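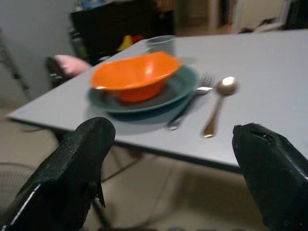
Issue 16

A few posts on buying secondhand flatware. I've been asked about it enough times that I'd like one place to point people.

Decide first if you want a matched set. A matched set costs more and takes longer to find. The last full one I priced, a Flotness service with the chest, was $300. I passed.

Mixed pieces are cheap. The church sale on Zamora Street sells them out of a shoebox by the door, and the price drops after lunch on the second day.

Look at the back of the handle. Stainless usually says so. "18/10" and "18/8" refer to the chromium and nickel in the steel. If you see "EP" or "EPNS" it is silver plate, and you'll be polishing it.

A magnet won't tell you as much as people say. Plenty of decent knives will grab a magnet and plenty of decent spoons won't.

Run your thumb along fork tines before you pay. Bent ones can be pushed back, but a rough tip will bother you at every meal. Same with a spoon that has been through a garbage disposal. You'll feel the nick on your lip.

Knives are the weak spot in old sets. Many have a hollow handle with the blade glued in. Hold the handle, wiggle the blade. If there's play, or it rattles, leave it.
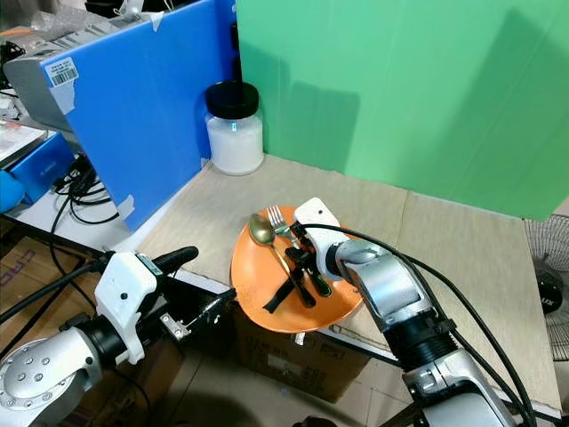 By Ermira Babić

Dark handles are a separate question. Could be wood, could be plastic, could be resin. Wood and most older resin should be washed by hand. I lost a good Werkwood carving fork to one dishwasher cycle in October and have no one to blame but me.

Gold-tone finishes vary a lot. Some are a coating on steel and hold up for years, some go patchy where the fingers rest. Check the neck of the spoon, that's where it starts.

Mixing finishes on one table is fine. Two or three kinds looks deliberate enough. I do try to keep the weights close, a very light fork next to a heavy knife is annoying to eat with.

For replacing one lost piece, use the pattern name and the length. Sellers mix up place spoons, teaspoons and dessert spoons constantly. Ask for a measurement, tip to tip.

My search for "Nuvel teaspoon" this morning, May 31, 2019, gave 2,669 listings. Adding the length got it down to five, and one of those was a ladle.

Shipping on heavy lots can run over the price of the lot. Ask before you bid – sellers will often combine.

When you get it home: hot water, dish soap, soft brush between the tines. Baking soda paste for tea stains in spoons. Steel wool scratches, so skip it.

Storage. I use a plain divided tray. Silver plate goes in cloth, never rubber-banded, rubber leaves black marks.

Someone will ask about serving pieces. Separate thread, next week probably. Ladles are a mess of their own.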